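Sorting a mixed drawer on a quilted cloth

Small mixed items are easier to sort on a padded surface than on bare wood. A quilted cloth stops round parts rolling and deadens the noise. A white ground shows up dark items, although a printed pattern can hide twigs and anything brown.

1. Empty everything out
Spread the contents in one layer, with space between pieces. Stand the open carton at the back, within reach. Tools such as wire strippers stay near the middle - they are the first to go back to the workshop.

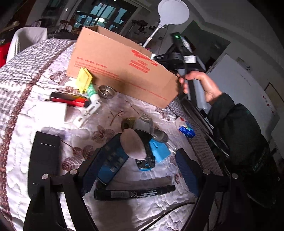 2. Group by destination
Sort by the room each item goes to, whatever it is made of. Remote controls go to the living room, marker pens to the desk, sponges to the bathroom. A bracket with no known fixing is bagged and labelled with the month. If unclaimed after 3 months, discard it.

3. Check before boxing
Cap pens and close tubes. Toy cars go in last, on top. A clear cup with a lid will hold loose screws, but keep it upright in the carton. 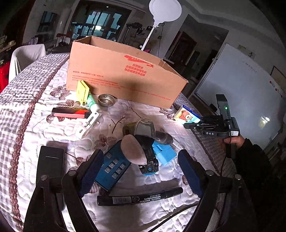
Demyd Savchuk writes that he follows the same order but takes the batteries out of any remote control before it is boxed. He had one leak over a winter in the loft, and now tapes the spares in pairs to the carton lid.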